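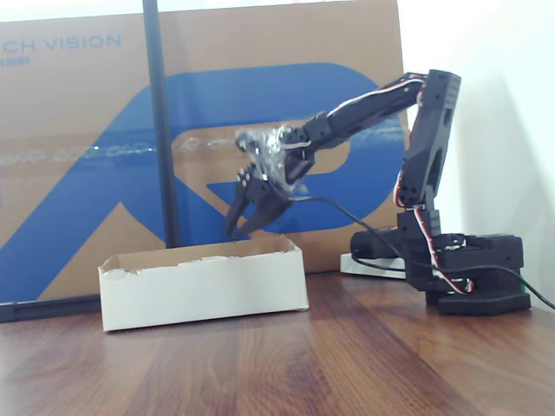
The arm over its box at the Stancombe open day.

Robot afternoon at Stancombe

Members who came along to the Stancombe workshop on Monday got a close look at the small robot arm the automation group has been working with since last winter. The doors opened at 2 and the room stayed busy until closing. The group had set up one arm on a table, with chairs on one side and space to stand behind them, and ran the same short job through the afternoon so that people could come and go.

The job is called Ulter, after the software the group uses to run it. The arm is meant to reach over an open box, lower its gripper, close the two fingers on whatever it has been told to fetch, and lift. Written down it sounds like very little. Most of the questions were about why it should be hard, and the group spent a good part of the first hour answering them.

The short answer is that the arm does not know where the box is unless it is told or can work it out. For the first runs the position was typed in by hand. For the later ones the arm had to find the box for itself from pictures, using a program trained on 256 recorded attempts. The recordings were made in the same room over several evenings, with a person guiding the arm each time.

Visitors were also shown how the joints work. Each one has its own servo, and each servo has its own wires, which have to be long enough for the full swing of the arm and short enough not to catch on anything. Several people asked to see a joint moved slowly by itself, and this was done between runs. The group pointed out that a small error at the base becomes a larger one by the time it reaches the fingers, and that this is the reason the base has to be set up with care before anything else is tried. 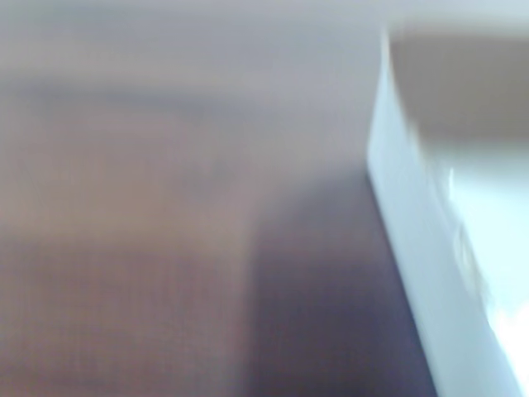 Speed was the subject that came up most often. People who have seen factory robots on television expect a quick machine, and the Ulter job runs slowly. The group explained that the program works from single pictures, and that the quality of those pictures sets a limit on how fast things can go. When a picture is smeared by movement, a white box is still a large pale shape against brown, and its side wall still makes a fairly clear line, but any small item nearby is lost. A program can sometimes steer by a line like that. It cannot pick up a small part by it. The options are to move more slowly, to add light, or to pause before each picture is taken, and the group has tried all of them. Pausing gives the best results so far and also makes for the longest wait.

A visitor from Govindasamy, the packaging firm on the other side of the road, asked whether the same arm could sort cartons by size. The group thought it could for light ones. The gripper opens only so far, and a heavy carton would be too much for the wrist. The firm has offered some spare cartons to practice with, and we will collect them next month.

There was also some talk about tables. Light and shade on a tabletop can change a good deal over an afternoon, and a program trained under one kind of light may do worse under another. Wood grain is a further difficulty, as a dark streak can be taken for the edge of something. The group is thinking about making a new set of recordings on a plain mat, to compare with the ones it has.

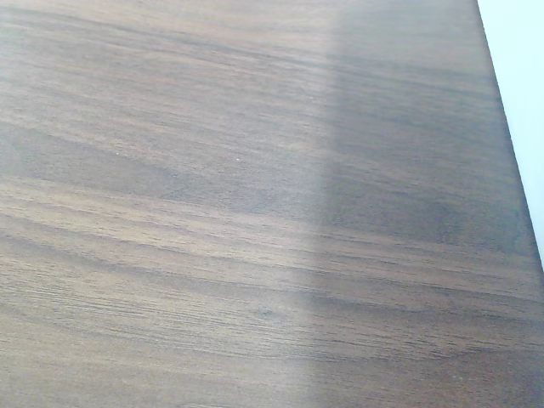 Light and shadow across the wood grain.

The next demonstration will be in November at Grellesia, where there is more floor space. The plan is to run 3 jobs there instead of one, starting with the box. Admission is free and children are welcome if they come with an adult. Anyone who would like to help set up should give their name at the front desk before the end of the month.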